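Nirora Property Listing System
Host Set-Up Guide

Section 4. Creating and Publishing a Lodging Listing

This section applies to owners and managers of guest houses, cabins and small inns in the Sallell and Cifuentes visitor areas. It should be completed after the account has been verified (Section 3) and before any rates are loaded (Section 5).

4.1 Before you begin

Have the following items at hand:
Your lodging permit number, as printed on the permit.
The street address used for guest arrivals, if different from the mailing address.
A written description of the property, no longer than 2,000 characters.
The name and telephone number of a contact who can be reached during check-in hours.

NOTE: Permits issued before Monday, May 2, 2022 carry the old number format. Enter the number exactly as it appears. The system adds the missing digits when the record is saved.

4.2 Entering property details

1. Sign in and select Properties, then Add New.
2. Choose the lodging type. Bed and breakfast may be selected only if a morning meal is included in the base rate.
3. Enter the permit number and press Check. A green mark confirms that the number matches the visitor office register.
4. Enter the arrival address and move the map pin to the guest entrance.
5. Paste the property description into the text field. Formatting is removed.
6. Select the amenities offered. Seasonal amenities, such as an outdoor pool or boat dock, require an opening and a closing date.
7. Press Save Draft.

CAUTION: Do not use the Back button of the browser during steps 3 to 6. Unsaved entries will be lost. 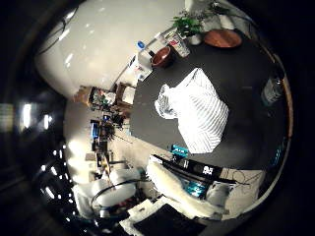

Figure 4-1. Tabletop with striped white item, wooden tray and potted plant.

4.3 Setting rooms and occupancy

1. Open the draft and select Rooms.
2. Add one entry for each room type. Rooms that share a bathroom must be entered separately from rooms with a private one.
3. Enter the maximum number of guests, including children.
4. For properties with more than 26 rooms, use the Group Entry form. Standard entry does not accept a higher number.
5. Set the check-in and check-out times. The two periods must be at least 60 minutes apart.

NOTE: Extra beds and cribs are not counted as rooms. They are listed under Amenities — not under Rooms — and may carry a nightly charge.
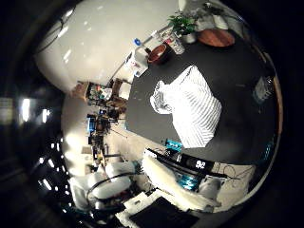
Figure 4-2. Dark tabletop with striped white item; bowl, bottle and plant along the wall.

4.4 Review and publication

1. Select Preview and read the listing in full.
2. Correct any field shown in red.
3. Press Submit for Review. The status changes to Pending.
4. When the status changes to Approved, press Publish.

Listings appear in the Kumine regional search overnight. Changes to the address or permit number return the listing to Pending — existing reservations are not affected.

CAUTION: Deleting a published listing also deletes its guest reviews. To close for the season, use Suspend.

4.5 Error messages

Code 962: The permit number is already linked to another account. Contact Leandro Rivas, Host Accounts.
Permit expired: Renew the permit with the visitor office, then repeat step 3 of 4.2.
Pin out of area: The map pin is outside the listing boundary. Requests for boundary exceptions are made in writing to Baltasar Marín, Regional Listings.

Continue to Section 5, Rates and Calendar.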